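**Kitchen arm for the return counter: what changed for your people?**

**plelo_nights** wrote:

Good evening to all. I work in the canteen kitchen of Hinilmont, evening shift. English is my third language, so please be patient with me.

Since August we have an arm from Brellilum at the return counter. It takes the plates and cups and sorts them before the wash. The company says it will manage 2000 pieces in one day. On its best day we had 2157 pieces coming back, and the arm did perhaps half of it. The rest was us, as before.

My question is not about the speed. I would like to know what happened with the work of the people in other kitchens. In ours, two colleagues were moved to the serving line and they are not happy there.
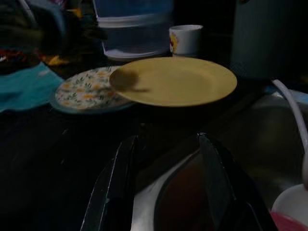
Stacking is where I see the biggest difference between the arm and a person. A person who did this job for years takes the big plates first, then the small ones, and does not think about it. The arm takes what it finds. With all plates from one series it would be easy, but we have dishes from many places, and a plain yellow plate lying a little tilted over one with small flowers is a normal thing for us. Different rim, different depth. I was told that we should "prepare the counter" for the machine. So now I prepare the counter, and this is also work, only it is not written in any plan.

---

**sarkozi_fan60** wrote:

We had the same at Plelomier. The preparing was around 40 minutes per shift in the first month. Write it down every day, with the hour. When we showed the paper to our manager, it went into the plan as a real task.

---

**wet_apron** wrote:

I must disagree a little with the first post. My wrists were finished after nine years of plates. Now the arm does the lifting and I do the checking, and I sleep without pain. For me, preparing a counter is a small price.

---

**plelo_nights** wrote:

@wet_apron I am glad for your wrists, really. I do not want the arm to go away. But did you keep the same pay when your job became "checking"? Ours is under discussion.

---

**wet_apron** wrote:

Same pay, yes. But I had to ask two times, and the first answer was no.

---

**dish_and_dat** wrote:

Why don't you just buy one series of plates? Then the stacking question is closed.

---

**plelo_nights** wrote:

I proposed it. They said there is no money for plates this year.

---

**sarkozi_fan60** wrote:

There was money for the arm :)

---

**dish_and_dat** wrote:

Fair enough. Then ask Brellilum if they can teach it your mixed plates. Ours learned the soup bowls after a visit from the technician. The cups with handles it still puts down in a strange way, so one of us turns them by hand.

---

**plelo_nights** wrote:

Thank you, I will ask about the visit. And I begin with the paper from my next shift.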